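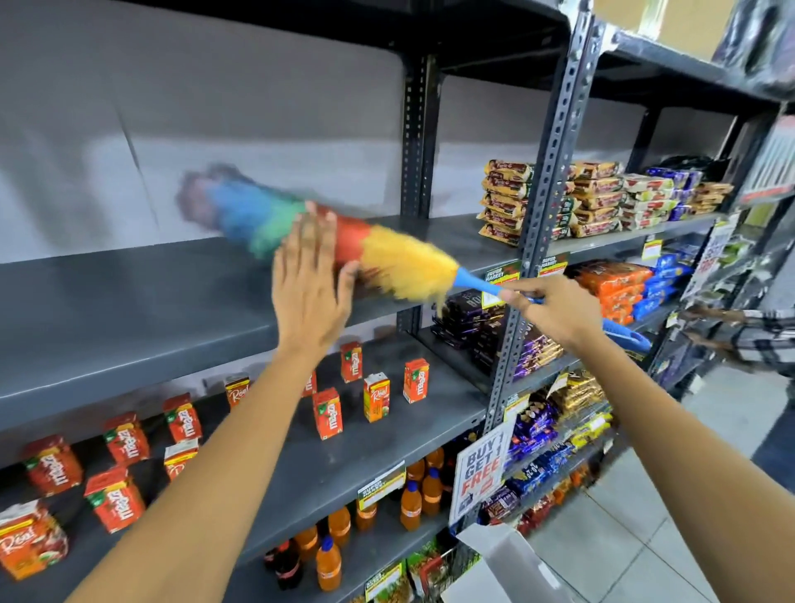
A rainbow-colored duster makes its way along a supermarket shelf.

My Month of Shopping Small

I used to be a one-big-trip person. Every other weekend I'd drive the 38 miles to the giant store out by the highway, fill the cart until it steered like a cow, and come home with three kinds of mustard and nothing for dinner. So in April I gave myself a challenge. For the whole month I'd buy my groceries in Vultberg, where I live, along with 431 other people and a great many dogs.

We have one grocery store, Parri, and it's small. You can stand at the register and have a conversation with somebody choosing pasta at the back, and people do! On my first morning I went in with my usual list (two pages, sorted by aisle, I know) and came out with half of it. No tahini. No lime leaves. Plenty of canned peaches, though, so we ate peaches.

The first week was a little grumpy, I won't lie. I kept planning dinners the way I always had, picking a recipe and then hunting down every last thing in it. My neighbor Mirta Aravena finally set me straight over the fence. She raised four kids on whatever that store had in it, and she has never once written down a meal before going shopping. "You go and look," she told me. "Then you know what you're cooking."

I tried it. I went and looked, and there were leeks, good ones, and a heel of hard cheese going cheap, and that was soup and then a kind of pie. The next day it was cabbage. My husband was very brave about the cabbage.

What I hadn't expected was how much less I'd throw out. I used to find things at the back of my fridge that had gone soft and private, and by week two there was no back of the fridge to speak of. I was buying for tonight and maybe tomorrow. My grocery spending for the month came to $137 less than in March, and that's with the fancy butter, which I am not giving up for anyone.

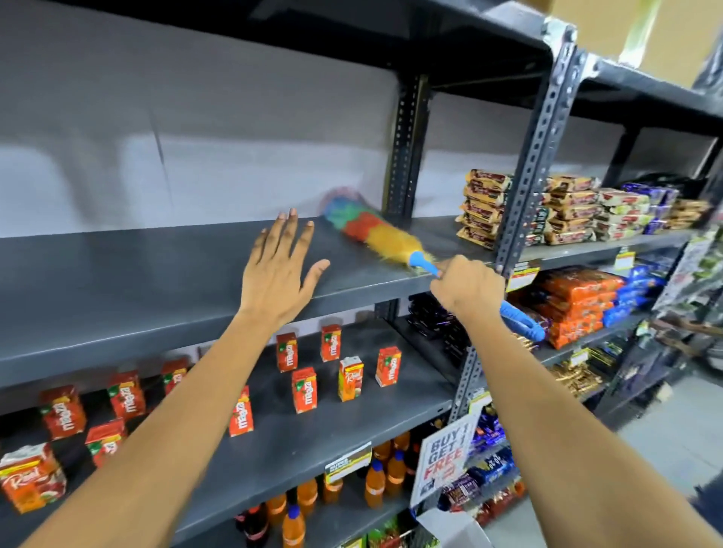

The other thing is that you get to know how a small store runs. Deliveries have a rhythm, and once you learn it you can plan around it. Bread is best early. Eggs come from Huw Watkins, up the Stumitz road, and they go fast, so I now text him like he's a celebrity. Nerys Sayce, who works the register most mornings, will set aside a bunch of herbs if you ask nicely the day before. I asked for dill. I got enough dill for a wedding.

And you can request things! I had no idea. Saturnino Manzano asked for dried chiles last year and now there's a whole row of them, and half the street has taken up making salsa. I put in for tahini and it showed up a couple of weeks later – one lonely jar, and I bought it on the spot before anybody could change their mind.

It wasn't all sunshine. Fish is hard. Anything for a birthday needs thinking through well ahead, and I made one emergency run to the highway store for cake candles and a decent pineapple. I spent 6 minutes in the cereal aisle there just feeling overwhelmed, then bought a third mustard out of habit.

The month is long over, and I still do most of my shopping on foot with one canvas bag. When it's full I go home. Tonight there are leeks again, and I've got the end of that dill in the freezer, so I'm thinking dumplings.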